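Ticket: Group accommodation, room block short and wifi voucher failure
Property: Rulosura Hotel and Conference Centre
Event: Clumex annual dealer forum, December
Opened by: Marion Rennie, delegate services
Assigned to: Alcides Godoy, group reservations
Status: Partly resolved

Marion Rennie, 8:40 am
Our contract is for 189 rooms under the Clumex block. The booking page now tells delegates the block is sold out, but our own registration list still has people without a room. Two of them tried again this morning on different browsers and got the same message. Please check whether the block was released early.

Alcides Godoy, 9:25 am
The block has not been released. The Leclerc wing was taken out of the online inventory when the carpet work was scheduled, and your rooms in that wing went with it. The carpet work has been moved to after the forum. I have asked for the wing to be put back on sale.

Marion Rennie, 10:10 am
Tested again. The Leclerc wing shows up, but only as twin rooms at the public rate. The group code is accepted on the first page and then drops off at payment. Our rate includes breakfast and the public one doesn't, so I've told delegates to hold off until this is fixed.

Alcides Godoy, 11:30 am
Found it. The code was attached to the old room types and the wing was reloaded under new ones. Code re-attached to kings and twins. Please clear the page and start from the delegate link, as a saved basket will keep the wrong rate. 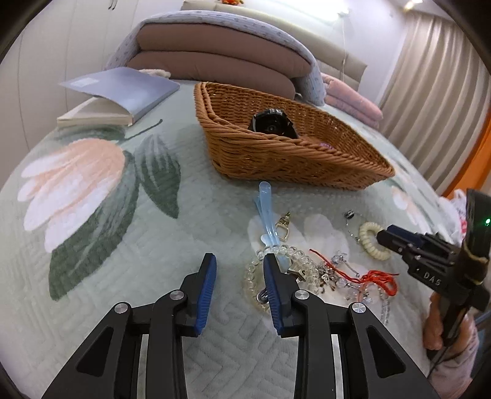
Marion Rennie, 1:15 pm
The rate is right now and breakfast is showing. Next item is the in-room safes. The confirmation email says every room has one, but the floor list you sent has none for the Leclerc wing. Delegates are bringing partners for the gala dinner, and I don't want jewellery left out on a quilted bedspread while the rooms are being serviced. Can reception hold valuables, and is there a charge?

Alcides Godoy, 2:05 pm
The floor list is correct – no safes in that wing. Reception will hold valuables in the main safe at no charge, against a signed slip. I have corrected the email template. Confirmations already sent will need a note from your side.

Marion Rennie, 2:40 pm
Note sent. Last item: we ordered 500 wifi vouchers from Fokia for the conference floor. The first 100 work. The rest come back as "code not recognised".

Alcides Godoy, 4:20 pm
Fokia only activated the first batch. They have the order number and will activate the remainder overnight. Leaving this ticket open until Marion has tested a code from the second batch.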